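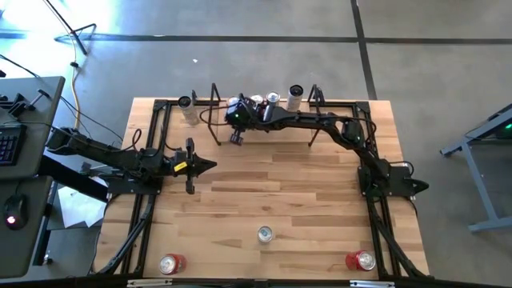

*Cans on the table.*

I spent most of Saturday, 24th February, in the old burying ground behind the mill road in Flumberg. I had driven past it for years and never stopped. There's no parking lot and no sign from the road, only a gap in a stone wall and a chain you step over.

The oldest marker I could read is dated 1761. It's slate, about knee high, and leans back enough that the rain has kept off the lower half. The top is in worse shape. The name is probably Bruna, which fits with the Bruna family plot two rows down, but the first letter has flaked off and I wouldn't swear to it. Slate does that. Water gets in between the layers, freezes, and the face comes away in sheets. The marble stones from the next century have the opposite problem. They don't split much but they go soft and sugary, and the lettering washes out until you can only feel it with a finger.

The county list from the 1930s gives 188 burials. I have a photocopy of it that I got from the library in September. It was typed up by someone who walked the rows from east to west and then, as far as I can tell, lost their place and did part of the third row twice. Two Kamel children are entered with the same dates and slightly different spellings. So the real number is lower, or it was lower then. There are also plain fieldstones along the north wall that aren't on the list at all, and those are graves too. You can tell from the spacing and from the dips in the ground.
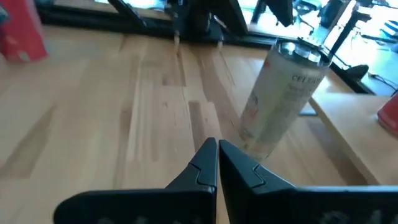
**Wael El Ouafi**

I got through 23 stones before the light went. For each one I wrote down the row, the position from the path, the material, which way it faces, and whatever I could read. Most face east. The four Rokurov stones face west, toward the road, and I don't know why. They are later than the others, gray granite, very plain, and they may have been set that way so people could read them from the path.

A note on reading worn stones, as I got this wrong when I started. Don't use chalk, shaving cream or flour, and don't scrub. Rubbings are out too on anything that sounds hollow when you tap it lightly. What works is a mirror. Stand to one side and throw sunlight across the face at a low angle, and letters come up that you couldn't see a minute before. I use a cheap door mirror, which is awkward to carry over a wall but does the job. On a cloudy day a flashlight under a dark coat is nearly as good.

Janaka Chowdhury came out for the last hour and held the mirror. She read the verse on the big Kamel stone, which I had given up on. It is the usual "as you are now, so once was I" with the third line left out. I assume the carver ran short of space, as the bottom line is squeezed in much smaller than the rest.

There are 13 stones lying flat on their faces near the back corner. I left them where they are. Lifting them needs the town's permission and more people than I have, and I've written to ask who is responsible for the ground. The deed I found stops at the mill sale.

Next trip I'll start with the fieldstones, before the grass comes up.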